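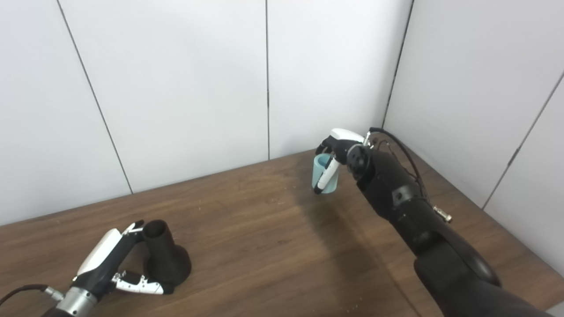 ## Extras and small speaking parts wanted for *The Lustbridge Ferry*

Hello from all of us at Nirness Pictures! We are a little film company with one feature behind us and a second one coming up fast, and we would love to meet people from Staststead and the towns nearby who have ever thought it might be fun to be in a movie. You don't need an agent, and you don't need to have acted before (although if you once played a tree in the school play, please do tell us, we like hearing these things).

The new film is a family drama with a good deal of music in it, set in a river town over one long summer. There is a wedding, a funeral, a very bad talent show and a big dance number on the ferry landing, and every one of them needs a crowd that looks like it has known each other for years.

### Who we are looking for

- **Crowd and background:** 72 people of all ages and backgrounds. Families are very welcome to apply together.
- **Dancers:** anyone who can hold a beat and learn a simple routine. The steps are taught at rehearsal.
- **Small speaking parts:** 2 roles are still open, a ticket seller on the ferry (age 50 or over) and the bride's impatient cousin (18 to 25).
- **Musicians:** fiddle, accordion or hand drum, if you can bring your own instrument.

Anyone under 18 needs a parent or guardian on set the whole time — we feed them too, so nobody sits around hungry.

### What to expect

Film days are long, and a lot of any film day is waiting. Bring a book, bring your knitting, bring a cousin you get along with. Background players are paid by the day, lunch and an evening snack are included, and a shuttle runs to the landing from the parking lot behind the Olatunji Theater. Speaking parts are paid at a higher day rate, which we'll go over with you at the audition.

We shoot the crowd scenes in April 2018. The dancers will have two rehearsals beforehand, both in the evening so that people with day jobs can come. Please only apply for the dance number if you can make both of them.

### How to apply

Send us a short note with your name, age, height, a phone number and two recent photos, one of your face and one full length. Phone snapshots are fine, and please skip the filters. If you want to read for a speaking part, add a few lines about yourself and anything you've done on stage or screen.

Drop your envelope at the Olatunji Theater box office, or mail it to Nirness Pictures, Box 292, Staststead. We need everything by the end of March. We read each letter ourselves, so give us a little time to write back, and do say which part of the film you'd most like to be in.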